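**Ticket 3938: Block slips or ejects during grasp in sim, fine on bench**

Status: open, workaround in place
Component: Ernora arm controller, simulation side
Severity: 2
Reported from: shared workshop, back bench

## Summary

The arm picks up the faceted test block reliably on the real bench. The same pick sequence run in simulation drops the block or fires it sideways on a large share of attempts. The failure happens between gripper close and the first 5 mm of lift. Controller code, waypoints and gripper timing are identical in both cases. Only the backend differs.

I need the sim to agree with the bench before I let it choose grasp poses for the sorting job, so this blocks the Medeiros milestone.

## Setup

- Controller: Ernora, local build, main branch plus my gripper timing patch
- Physics backend: Retorberg, default solver
- Scene: two tables, two walls, arm, block with base
- Timestep: 2 ms
- Control rate: one command every 5 physics steps
- Host: old desktop under the bench, no graphics card worth mentioning

The block model came from my own CAD export. The base is a separate body joined with a fixed constraint. On the real one the base is glued on.

## Steps to reproduce

1. Load the pick scene with seed 536.
2. Home the arm.
3. Run the pick sequence with logging on.
4. Watch the contact force channel from gripper close onward.

Seed 536 fails every time on the unmodified scene, so all tests below use it unless noted.

## Expected

Contact force rises, settles at the commanded grip value and stays there through the lift. Block follows the gripper with no relative motion.

## Observed

Contact force rises, overshoots, drops to zero for one step, then returns as a spike. The block rotates in the grip. On seed 536 it leaves the gripper and lands on the far side of the table. On other seeds it sometimes stays in, but tilted well past anything the bench produces.

## Log

**Entry 1.** Checked the obvious. Gravity is correct and in the right direction. Units are metres throughout. The CAD export was in millimetres, but the importer scales it and the bounding box reads correctly. Block mass matches the kitchen scale.

**Entry 2.** Raised friction on the gripper pad. No change to the spike. The block leaves a little later and a little faster. Put friction back.

**Entry 3.** Halved the timestep and doubled the substeps to keep the control rate. Spike is smaller but still there. Run time is too long to be useful on this machine. Reverted.

**Entry 4.** Suspected the fixed constraint between the block and its base. Replaced the pair with a single merged body and recomputed the inertia. Seed 536 still fails, but the spike now appears one control cycle later and there is less jitter ahead of it. The constraint was contributing. It isn't the cause.

**Entry 5.** Turned off collision between the base and the table to rule out the bottom catching on lift. Failure unchanged. Turned it back on.

**Entry 6.** Swapped the block for a plain cube primitive of the same mass and overall size. Ran seed 536 and the rest of the short list. No failures. Force trace is flat and matches the bench within sensor noise. The problem is therefore in the block's collision geometry or how the backend handles it.

**Entry 7.** Restored the faceted block, paused the run before the lift and rendered a view from the side camera to check the alignment of pad and facet.
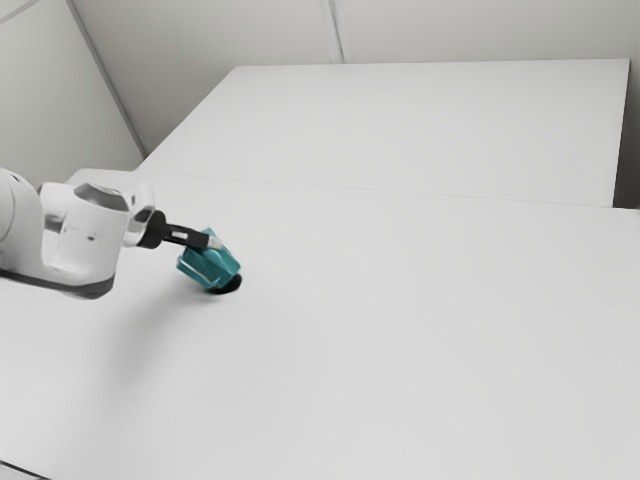 Workshop Build Log, Issue 14, p. 6

The visual mesh looks right in that render. The pale pad on the gripper sits just above the upper-left face of the block, at the point of contact, and the block is tilted with its base down near the tabletop. Nothing in the visual geometry explains a spike. The renderer doesn't draw collision shapes by default, though, so a clean render only rules out the visual side.

**Entry 8.** Switched on the collision overlay. The importer had run convex decomposition on the block and produced several overlapping hulls where one would do. The block is convex apart from a shallow recess underneath, left over from how I modelled the seat for the base. That recess was enough to trigger decomposition. The hull boundaries run straight through the face where the pad lands.

At close, the pad touches two hulls at once. Each returns its own contact normal, and the normals disagree. The solver pushes the pad out along one, then corrects along the other on the following step. This matches the drop to zero followed by the spike.

**Entry 9.** Filled the recess in CAD, re-exported and imported with decomposition disabled. One hull. Seed 536 passes. Ran the rest of the short list and all pass. The force trace still overshoots slightly, but there is no drop to zero and the block doesn't rotate.

**Entry 10.** Checked the remaining overshoot. The gripper in sim closes under position control with a stiff gain. The real gripper has a current limit and some give in the pad. Added a force cap to the simulated actuator and a little contact compliance to the pad. Overshoot is now inside the range I see on the bench.

**Entry 11.** Put the block and base back as two bodies with the fixed constraint, to see whether the merged body from Entry 4 was still needed. Jitter came back at low amplitude. No failures, but the trace is noisier than the bench. Kept the merged body. The visual meshes remain separate so the colours come through.

## Cause

Two faults, one large and one small.

The main one is overlapping convex hulls on the grasped face, generated by the importer from a recess that has no bearing on grasping. The backend treats each hull as an independent contact source and doesn't reconcile conflicting normals on the same body.

The second is the fixed constraint between block and base, which lets a small amount of relative motion through under load and feeds it back into the grip.

## Workaround

In the object config for the block:

```
object: block_faceted
 visual: block_top.obj, block_base.obj
 collision: block_solid.obj
 decompose: false
 merge_bodies: true
 inertia: recompute
```

In the gripper config:

```
gripper:
 mode: position
 force_cap: enabled
 pad_compliance: enabled
```

Clear the mesh cache after changing either file. The importer keys the cache on file name only and will happily load the old hulls if the mesh was overwritten in place. I lost most of an evening to this between Entries 8 and 9.

## Still open

- The importer should warn when decomposition produces hulls that overlap by more than a set tolerance. At present it prints nothing at all, even in verbose mode. I'll write this up separately for the Retorberg tracker once I have a minimal scene that doesn't drag in the whole arm.
- Cache key needs a file hash. I have a patch for this that works on Linux. Not tested elsewhere.
- The force cap value was tuned by eye against one bench trace. It needs a proper fit over several grip widths.
- Allura gripper fingers (the longer printed set) haven't been tried in sim. They flex more than the current ones and the pad compliance setting probably won't carry over.
- Collision overlay should be on by default for paused renders. A config flag exists but is ignored when rendering without a window.

## Notes for anyone hitting the same thing

Try the primitive swap first. It takes a minute and separates geometry faults from solver and controller faults. I left it until Entry 6 and spent the earlier entries changing parameters that had nothing to do with the problem.

If the primitive also fails, the fault is somewhere else and this ticket won't help. Check the gripper gains and the ratio of control rate to timestep.

If the primitive passes, turn on the collision overlay before touching friction. Higher friction on a bad contact stores more energy in it, and the object comes out harder.

Don't rely on the bounding box to confirm a good import. Mine was correct the whole way through, with the hulls inside it in a mess.

## Next action

Run the full seed list overnight with the workaround applied and compare peak contact force against the bench logs. Ticket stays open until the importer warning is in or rejected.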